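Speaker notes: two fingers, two arms, two cameras
Bovodcombe meetup, June, slot is 20 minutes plus questions

Start without the title slide. Say who the talk is for: people who already have one arm working and are thinking about adding a second, or about changing fingers on the one they have.

Background, keep it short. We had a bench with two arms and needed to pick fingers for small household items. The candidates were the Akholm flat pads and the Zikska ribbed ones. Same gripper body for both, same controller, same objects. We ran 500 grasps with each set. I will not show the full table on screen, it is in the handout.

Say up front what was not tested: glass, anything with liquid in it, anything over 600 grams. Somebody always asks.

Then the camera question, which took more of our time than the fingers did. We used a Xiao board to trigger the wrist camera and the fixed camera together. The first version drifted. The second version was fine once we stopped sharing a USB hub. Mention the hub slowly, people write this down.

Next two slides back to back, leave each one up for a few seconds before talking. 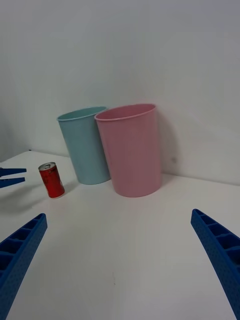
Blue fingers, two cups and a can, from the wrist and then from the fixed camera.
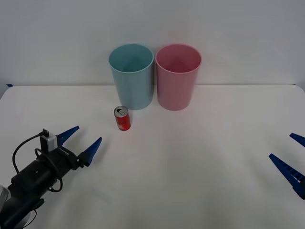 Camera choice came down to what each view loses. The wrist camera is good for the last part of the approach and poor at telling you where the other arm is. Go back to the wrist slide and point at the left side, where all you get of the other gripper is the prongs. On the fixed slide you can see the wrist and the cables of the left arm, but now the right arm is only fingertips at the edge. Also point out the cups. From the wrist the pink one covers part of the blue one, and from the fixed camera they are separate. Any policy or script that uses one view has to live with that, so we kept both.

Finger results. The ribbed set did better on tapered cups and slightly worse on cans. Flat pads slipped on cups when the approach was high. Changing a set takes around 7 minutes including the zero check. Do not skip the zero check, we lost a morning to it.

Controller. Keep to one slide. Position control with a current limit was enough for everything on our list. Force control was nicer to watch and made no difference to the count.

If short on time, drop the controller slide and go to cabling. Route cables with slack at the wrist, test full rotation by hand before powering on, label both ends.

Questions. Likely ones: price, printed or molded fingers, whether 2 arms are worth it. For the last one, say yes for handovers, no for plain pick and place. Handouts are by the door.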